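Stullen Bin Liners, 30 Count
Home > Kitchen > Trash & Recycling > Liners

Stullen Drawstring Liners for Small Round Bins
30 per roll, 2 rolls per box
Sold by Zevau Household
In stock, ships from our warehouse

Overview

A liner has one job, and most of the ones we tried before stocking these were bad at it. They slid down into the bin by the second banana peel. They split along the bottom seam on the walk to the back door. One brand smelled so strongly of artificial lavender that our tester, Kamil Oravec, moved his kitchen trash into the garage and left it there for a week. We did not end up carrying that one.

Stullen liners are unscented. They smell like a plastic bag, faintly, for a minute or so after you open the roll, and from then on they smell like whatever you put in them. We consider that fair.

They're cut for the small round bins people keep in kitchens, bathrooms and under desks. If you've been buying tall rectangular liners and stuffing the extra foot of plastic down the side, you may find the fit a little unsettling at first.

Fit

Measure around the outside of the rim with a piece of string, then lay the string against a ruler. The liner stretches over rims up to 30 inches around. On a bin with a thick rolled rim, take the measurement over the widest part of the roll. Customers who measure the base of the bin write to us later, and the letters are not friendly.

The drawstring runs the full way around the top and comes out at two slots on opposite sides. Pull both ends a little once the bag is over the rim and it will grip. Pull them a lot and you have closed an empty bag, which everyone does once. 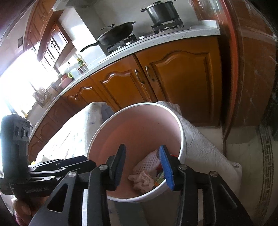
What these liners will hold depends on what you eat. Dry kitchen trash is no trouble: packaging, paper towels, onion skins, the twist ties you were going to save. Coffee grounds are fine if they've drained. Soup is not trash, it is soup, and we'd ask you to find it another home before it goes anywhere near a thin plastic bag. Mahlet Tufa in our returns department has a folder of photographs on this subject and will show it to anyone who visits.

For a household of two that cooks most nights, figure on changing the liner every other day. A bathroom bin will go a week. A desk bin will go until someone leaves a yogurt cup in it.

Putting one in

Tear along the perforation. If you end up with two bags, you tore at the wrong line, and you can either separate them or pretend you wanted it that way. Rub the top edge between your fingers to find the opening. The drawstring end is the open end, a fact that sounds obvious until you've spent a full minute trying to get into the bottom of a bag.

Shake it once to get some air in, lower it into the bin, fold the top over the rim and snug the string. Press the bottom down with your fist. A liner with air trapped under it will look full when it holds three tissues and a receipt.

Specifications

Color: white, slightly see-through (sorry)
Scent: none
Closure: drawstring
Maximum rim: 30 inches around
Rolls per box: 2
Bags per roll: 30
Case for offices and rentals: 1,020 bags
Box: plain cardboard, opens at the short end

About the case size

Yes, 1,020 is a strange number. It's 34 rolls, and 34 rolls is what fits in the carton the manufacturer already had. We asked for an even thousand and were told we were welcome to throw 20 away. At one bag every other day, a case will last a household well over five years, so please think about where you'll keep it. One customer keeps hers under the guest bed and reports fewer guests.

Compared with the Kollár liner

We also sell the Kollár, which is heavier, costs more and comes in gray. Buy the Kollár if you throw out a lot of wet food or have a long flight of stairs between you and the curb. Buy the Stullen if your trash is mostly wrappers and you take it out before it becomes a matter of courage. The two use different cores, so a Kollár roll will not sit on a Stullen wall holder. It will look as though it does and then it will unroll across the floor.

Customer questions

Can I reuse them? If you tip the contents into a bigger bag and nothing has leaked, sure. Most people manage it twice before giving in.

Are they compostable? No. We'd rather say so than print a leaf on the box.

Do you make a size for the big outdoor can? We don't. The 64-gallon liner is a separate listing, from a different maker, and should not be attempted in a kitchen.

Will the drawstring hold if I swing the bag? Why are you swinging the bag?

Shipping and returns

Single boxes go out by regular mail. Cases go by ground carrier and arrive looking as if they've been through something. Unopened boxes can be sent back until the end of June for a full refund. Opened rolls can be returned if the bags are defective. Please send us unused ones.

Page updated 6 Apr 2018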